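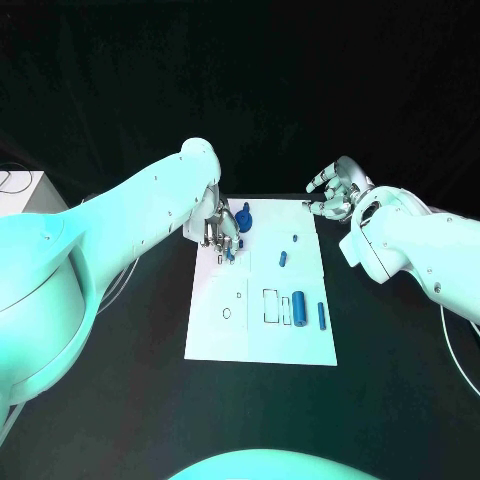

Cetholm tests drinking water for small suppliers and private wells. Our Cabanatuan laboratory handles 195 samples a week, each logged on arrival and kept chilled until analysis.

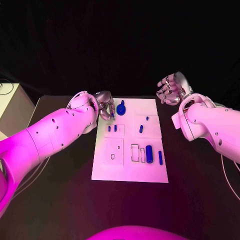
Water Chemistry Section

We report on 11 metals, plus nitrate, hardness and pH. The minimum sample is 500 ml, in our bottles only.
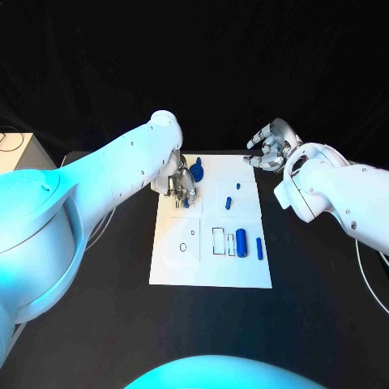 Rhea Panganiban asks that well owners run the tap for five minutes before filling – standing water raises the lead figure.

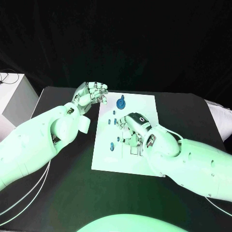

According to Benjie Aquino, repeat tests are best booked by March, before the wells drop.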